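An Open House at the Deltalgate Handling Laboratory

The annual open house at Deltalgate drew 33 guests in February, most of them from small manufacturing firms within driving distance of the laboratory. Doors opened at 9:30 a.m., and by ten o'clock the first group had been taken upstairs to the room where the Waler project carries out its bin-picking work.

Waler is in its third year. Its purpose is to let a robot take parts out of an ordinary metal bin without the parts having been sorted or lined up beforehand. Rohani Majimbun, who directs the laboratory, told guests that the task is a routine one for a person and a demanding one for a machine. "Our members have bins in every corner of the shop," she said. "They asked us to start there."

The demonstration was led by Lise Robichaud and Ognjen Obradović. Ms. Robichaud explained that plain rectangular blocks are used at this stage so that the effect of the bin itself can be studied. Tall, sloping walls restrict the angles at which the arm may come down, and a block lying near a wall must often be approached from the far side.

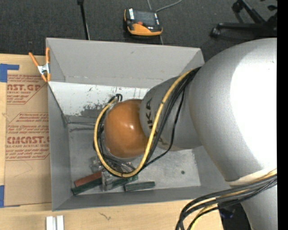
Deltalgate Review, Issue 33, page 4

The arm reaches into the bin with its gripper pointed down among the blocks, three green and one reddish-brown. The yellow and black cables looped around the end of the arm prompted several questions. Mr. Obradović replied that cable routing takes up a good part of each planning meeting, as any loop that hangs below the wrist must be allowed for when a path into the bin is chosen. A clamp holds on to the corner of the bin, and blue tape marks the table beside it.

The project log stood at 3505 recorded picks on the morning of the visit. Valbona Leka, who maintains the log, said that failed attempts are entered in the same detail as successful ones and are reviewed by the full team each month.

After lunch, guests heard a short talk by Muireann Nic Aodha of Flallier, a maker of metal fittings that joined the program last year. She described her company's interest in parts of mixed length and asked that future trials include worn and oily pieces. Dr. Majimbun confirmed that such trials are planned for the next phase, which will be carried out jointly with the Dimitrov workshop.

Firms wishing to send sample parts for the next phase may write to the laboratory office. Samples should be labeled with the name of the firm and the weight of a single part.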